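Chapter 4

Sharing a Table With a Robot: Rules Before Motion

What you'll cover
Work cells and who is allowed in them
Stops, and where to put them
Speed and force, in practice
Cables
Fragile items on stands
The cell log

Terms to know: work cell, reach envelope, protective stop, emergency stop, payload, tool center point, restart.

Opening case

Rumico is a small shop. Handles tableware for other companies, checks it, photographs it, packs it. In May they set up a bench cell for plates and bowls. Good arms, good grippers, a decent program. What they did not have was a written rule for who could walk up to the bench and when.

First week, fine. Second week a packer leaned in to straighten a bowl while the program was paused. Paused, not stopped. Somebody at the keyboard hit resume. The arm moved slowly, the packer pulled back, one bowl lost. No injury. The report was four lines long and two of them were about the bowl.

Keep that report in mind. Most of this chapter is about the two lines that should of been in there and weren't.

4.1 Paused is not safe

A paused robot is a robot waiting for a command. Power on, brakes maybe off, program loaded. Treat it as moving. A protective stop is better: the controller holds the arm and watches that it stays held. An emergency stop is for emergencies. Not for lunch, not for swapping a part.

Three questions before a hand goes in the cell:
What state is the arm in?
Who can change that state?
Can I see that person?

If the last answer is no, the hand stays out. Lock the pendant or carry it with you. At Rumico the fix cost nothing. Whoever reaches in holds the pendant. Done.

4.2 The stop button

Has to be reachable from where people really stand, not from where the drawing says they stand. Walk it. Stand at each working position, reach out with the hand that's usually free. If you have to lean across the reach envelope to hit the button, the button is in the wrong place or you need a second one.

Keep the area clear too. Buttons get buried. Boxes, coats, spare cable. Put it on the daily check.

Restart: releasing the button must never start motion by itself. Test this. Don't take the manual's word for it, and test again after any controller update.

4.3 Speed and force

Many shops run one speed for everything. Easier, also lazy. The Jemolora cell used in our exercises has a teaching speed and a running speed. Teaching is capped at 60 mm per second, running at 500. The switch between them needs a key. Those are house limits for that cell. Your limits come from your own risk assesment, with your tool, your part and your people.

Remember the tool counts. A rounded arm with a pointed finger on the end is a pointed finger. Whatever rating the arm carries, assess the whole thing, gripper and part included.

4.4 Fragile parts, and two arms

A plate lying flat is hard to pick. Stood up on a rack or stand it's easier, the rim is open to the fingers, but it can also tip. So: approach slow, close slow, lift a little, check the grip, then go. Never let the first contact happen at running speed.

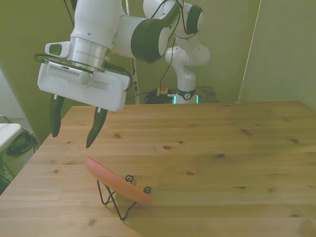
Figure 4.1 Gripper fingers above an upright plate on a black wire stand. A second arm is behind, with an emergency stop near its base.

Two arms on one table means two reach envelopes, and they usually overlap. Mark the overlap. Decide which arm has priority there and write it into the program and on the cell sheet both. One stop button should stop both arms. Check, don't assume.

Cables next. Leave enough slack for the full wrist turn, not so much that a loop can catch on a part or a stand. Run the wrist to each limit at teaching speed and watch the loops the whole way.

4.5 The cell log

Orby, the logging tool used with this book, has 132 preset entry types. You'll use maybe six. Start of shift, stop test, tool change, program change, near miss, restart. Log the near misses even when all you lost was a bowl.

Before you go on

Rewrite the Rumico report. State of the arm, who held control, where the packer was standing, who pressed resume. Keep it under one page and bring it to the lab for section 4.6.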